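9 September 2026

Cokik cell, remote demonstrations for the pick-and-place set. Demo count in Purport stood at 2,436 when I shut down. The target is still 3,000 before the first full training run.

Started with the leader arm. It had the same slack in the wrist joint that we noted in July, and this time I took the cover off. The set screw on the coupling had backed out most of a turn. Cleaned it, put threadlocker on, tightened, left it while I did the camera check. After that the follower's wrist tracked without the small lag on direction changes. I had been correcting for that lag by hand without noticing, so the first few demos after the fix all overshot on rotation. Deleted those. Whoever drives next should expect the same and do some throwaway runs first.

Changed one setting: gripper command scaling on the leader trigger. It was linear, so most of the finger travel happened in the first part of the squeeze and it was hard to stop partway. It's now a soft curve, flatter near closed. Better on compliant things, no difference that I could feel on blocks. The old value is commented out in the Palacios config, one line above the new one. Please don't delete it yet.

Hand guiding versus remote, same task, 20 of each. I wanted to settle this because we keep going back and forth.

- Hand guiding is faster per demo and the paths are smoother.
- My forearm gets into the wrist view on nearly every hand-guided approach. Those clips would need masking or throwing out.
- Hand guiding also hides contact. I feel the object through the arm and stop, but the recorded torque is mostly me.
- Remote demos have more hesitation before the grasp. I pause, look at the wrist view, then commit. The pauses are in the data and the policy will probably learn them.

Decision for now: remote for anything that goes into the main set. Hand guiding only for recording waypoints and for the reset motions.

On the pauses – trimming them automatically is risky. I tried a filter that drops samples when joint speed is under a threshold, and it also removed the settling time after the fingers close, which we need. Reverted. A better idea is to trim only while the gripper command is unchanged and open. Not written yet.

Purport dropped its connection once mid-episode. It saved a file with joint data but no wrist video after the dropout, and marked it as complete. I moved that file to the reject folder by hand. The completeness check should compare the length of the video against the length of the joint log. I've put that in the Cirnunum list as a bug, with the log attached. Until it's fixed, look at the episode summary after every batch, and don't trust the green mark.

Driving notes, mostly for me:

Come straight down for the last part of the approach. When I come in at an angle, the near finger covers the object in the wrist view and I end up closing on a guess. Open wider than seems necessary before going down. Keep the elbow of the leader arm supported on the bench pad, otherwise my shoulder gets tired and the tremor shows up in the last third of the session. Stop after 5 failed grasps in a row and re-home both arms, since by then the problem is usually drift between leader and follower and no longer me.

Left to do: write the pause trimming, rerun the camera offset after the coupling has had a night to cure, and decide whether failed grasps followed by a good retry count as one demo. I've been keeping them as one. They look useful to me, but the labels only have room for success or failure.

Soft objects are still where my demos vary most. With a rigid block the fingers stop when they meet it and every close looks alike, but with something that gives I decide by eye how far to squeeze, and I don't decide the same way each time. The cream ring is the clearest case. Once the fingers are over it they hide its opening, and what I have left to judge by is the bit of ring showing in the gap between them. The white grid lines on the green surface help me line up in the wrist view, except that the ring lies right across one of them. Next session I'll drive the ring by itself for a full batch, same start pose, and see whether the final gripper widths come out any closer together before I mix it back in with the balls and the orange cube.
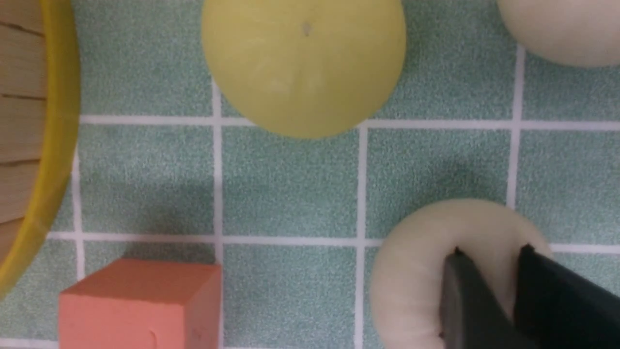
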